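I stopped buying lunch at work in April. The café downstairs had gone up again, and I was spending close to 50 dollars a week on sandwiches I didn't much like.

Now I cook on the evening before, usually lentils or rice with whatever is left in the fridge. It takes roughly 26 minutes, and most of that is waiting for the pot.
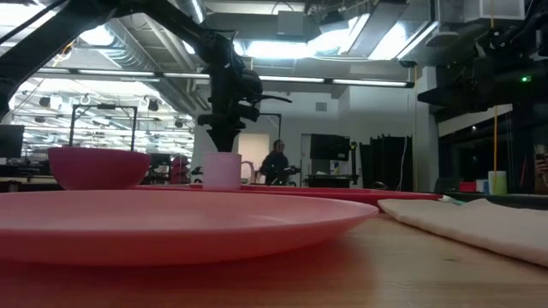
The hard part was getting used to eating the same thing two days in a row. I keep a jar of Killach mustard in my desk drawer — a spoonful changes the taste enough — and I buy bread at Lüthi on the way in when I want something different.

I still go out with the others every couple of weeks. Last time we went to Jerner and I paid 19 dollars for soup and a roll. It was good soup. I'm going to try making it with leeks.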